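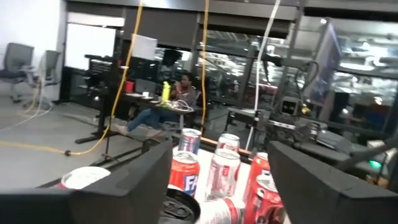
About Siltar

Hello, and thank you for stopping by! Siltar is a small software company in Gradham, and we write the programs that let robot arms look at a table full of everyday things, decide what to do about them, and then go ahead and do it without knocking over the neighbors. We don't build arms and we don't sell grippers. What we make is everything between the camera and the motors: the part that sees, the part that plans, the part that moves, and the pile of tools you need when one of the other three gets it wrong.

If you've come here from a trade show or because somebody forwarded you a link, you probably want to know who we are and whether we're the right sort of people to work with. We'll try to answer that in our own words, and we apologize in advance for going on a bit. We like our work and we tend to talk about it.

How we got started

Siltar began as a side project. Several of us were working at a company that made scheduling software for bottling lines, and we kept hearing the same wish from the people we visited. The big, fast, repetitive part of the line was handled beautifully. The trouble came at the ends, where a mixed case had to be put together by hand, or a few stray cans had to be picked out of a bin, or a tray came back half full and someone had to work out what was missing. Those jobs were a little different every time, and the robots that could be taught to do them had to be taught all over again whenever a label changed.

We thought (rather innocently) that this would be a nice problem to spend a winter on. We rented two desks and a corner of floor in the Sánchez Building, bolted together our first frame in December, and wrote the first version of our planner on a laptop balanced on a packing crate. The winter came and went. We are still in the Sánchez Building, although we have a good deal more floor now, and the planner has been rewritten from top to bottom more than once. The two desks are still in use as well, wobble and all.

What we make

Our main product is Kukham, a planning and control package for one or two arms working at a table, a shelf or a bench. You give it a camera feed and a goal, such as "fill this tray" or "clear this shelf from the left," and it comes up with a sequence of grasps and motions, checks them against everything it can see, and sends them to the arm. It replans as it goes. If something rolls, it looks again and thinks again. Kukham works out its next move 30 times a second, which feels quick to us when we're watching and painfully slow when we're reading the logs!

Around Kukham there is a family of smaller tools, and we are fonder of some of these than we probably should be. There is a replay viewer that lines up every camera with every joint reading, so that you can drag a slider back to the exact moment a grasp went wrong. There is a calibration helper that walks you through lining up your cameras, with plain instructions on the screen and no matrices unless you ask for them. And there is a labeling tool for correcting what the vision software believed it saw, which began as a weekend hack and is now the program our customers write to us about most.

Why all the cans?

Visitors ask this before they've got their coats off. We work with drink cans more than anything else, and we have come to think they are close to a perfect teacher. They're cheap, they're the same shape all over the country, and you can get them from the corner store when you run out. They are also surprisingly hard. A can is shiny, so a depth camera may see a hole where there is really a curved side catching a ceiling light. It can stand or it can lie down, and lying down it would very much like to roll away. Put several together and their edges run into one another, so that the software has to decide where one stops and the next begins.

Slim cans next to regular ones are harder still. A planner that has quietly assumed all cans are the same width will close its fingers in the wrong place, and you find out about it in the middle of a demonstration. We keep both kinds on the shelf for that reason, and we push them right up against each other.

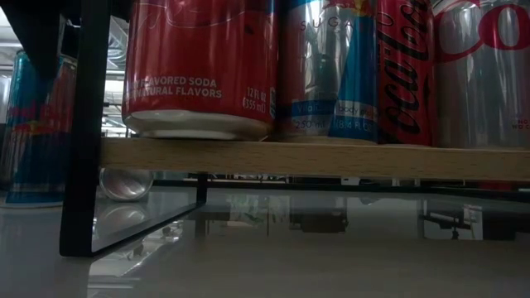 Four cans side by side on the shelf board, among them a slim Red Bull Sugarfree between two red cans.

The shelf asks something quite different of the software than the open table does. On the table, an arm can usually come down from above, and most of the thinking goes into choosing an order. At a shelf there may be a neighbor on each side and a post close by, and the gripper needs room for its own fingers, which take up more space than people expect. Kukham treats the fingers, the wrist and the cables as part of the problem from the very first step. Our early versions tacked them on at the end, and we have a drawer of bent brackets to show for it.

See-through panels are another favorite subject of ours. A clear sheet can be nearly invisible to a camera and is perfectly solid to a robot. Our perception software keeps a record of surfaces it has been told about as well as those it can detect, and when the two disagree it takes the cautious view and slows down.

How we work

We test on real arms, with real clutter, in the same room where we write the code. The desks are a few steps from the table, so whoever changed the grasp scoring in the morning is likely to be there when it meets a tray of cans in the afternoon. Simulation has its place and we use it every night, but a simulated can never has a dent in its rim, and ours nearly always do.

Every release of Kukham has to get through our standard set of tabletop tasks before it goes to customers. The current set holds 2,416 recorded starting layouts, each with a goal and a time limit. Plenty of them are ordinary. Others came straight from customers, who send us their worst bins and their strangest shelves with what we suspect is a certain amount of glee. When a layout beats us, it goes into the set for good.

The task we lean on most is the tray. Cans go into rows on a flat piece of cardboard, one arm works while the other keeps out of the way, and the software has to keep track of which places are taken and which are still open. A gap in the middle of the front row is a much better test than an empty tray, and a can lying on its side next to the tray is better still, because it has to be picked up at an angle before it can be stood in a row.
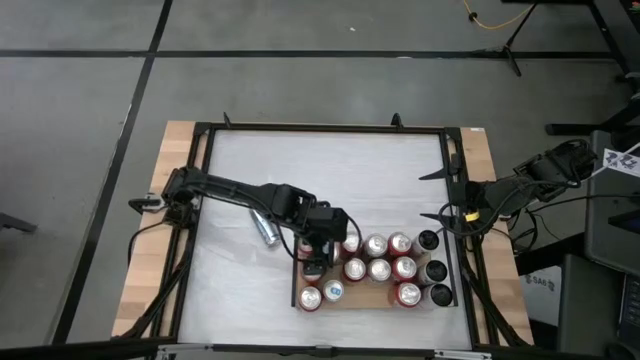
Two arms on one table bring their own questions, and we've spent a happy couple of years on them. Each arm needs to know where the other one is, of course, but it also helps to know where the other one is going, and how sure it is. Kukham plans for both together and lets either one wait. Waiting turned out to be the hard bit! Our first two-arm planner was so polite that both arms would sometimes hold back for each other until someone pressed the stop button, and we still call that "doing a doorway" whenever it shows up in a log.

The people here

We are a mixed bunch. Among us are people who came from computer vision and people who came from machine tools, a former piano tuner who looks after motor control, and a couple of folks who joined to write the manual and stayed to write the software. Everyone takes a turn answering customer mail, including the founders, and everyone takes a turn resetting the table between runs. You learn a great deal about a planner by putting the cans back for it.

Anyone who joins us spends the first 30 days without shipping a line of code, apart from fixes to the documentation. They run the arms, read old logs, sit in on customer calls and ask us why on earth we did things the way we did. Quite a few of our better ideas have started as one of those questions.

Who uses our software

Our customers are mostly small. They pack gift boxes, restock vending machines, sort returns or run teaching labs, and few of them have a robotics engineer on staff. We write for them first. Error messages in Kukham are full sentences, and they tell you what to try next. The manual has some 3,000 entries in its index, which we admit is a lot, but you can look up "wobbly" and land on the right page.

Schools and colleges may use the replay viewer and the calibration helper free of charge. Just write to us from your school address and tell us a little about your class.

Come and see us

If you're anywhere near Gradham, please come by. We're on the ground floor of the Sánchez Building, and the table is usually running in the afternoons. Bring something awkward for the arms to pick up if you like (within reason, and nothing that leaks, please). We'll put the coffee on, and you're welcome to stay for as many runs as you can stand.

To arrange a visit or ask about a trial of Kukham, use the form on our contact page.

Page last updated 11 Mar 2022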